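Laundry, robots and a promise to my sister

5/8/18

Back in March I promised my sister I'd let her know when she could stop folding her own towels, and she has been asking me ever since. So here is a progress report of sorts, and I'm afraid it's still a wait and see.

Urs Strebel, an old friend from my Hirgate days, has been working on a two-armed setup he calls Hulska, and he was kind enough to let me hang around and ask silly questions for an afternoon (I brought cake, which helped). The chore was sorting and folding cloth. My grandmother could do it while arguing with the radio!
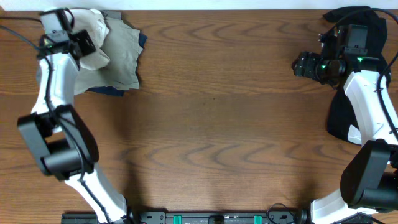

Left gripper on the cream cloth, with the gray-green and navy ones under it.

What makes cloth so hard, Urs told me, is that it never lies the same way twice. A cup is a cup wherever you set it down – a rag is a new shape every time you drop it. He has logged 286 tries at picking just the top piece off a pile, and 87 of them went the way he wanted. He thinks he'll need more than 3,000 before he trusts it with a shirt.

I'd still buy one, I think, if it could only match socks. My sister says she'd settle for the towels, and she wants to know if it does fitted sheets. I've passed the question on to Urs.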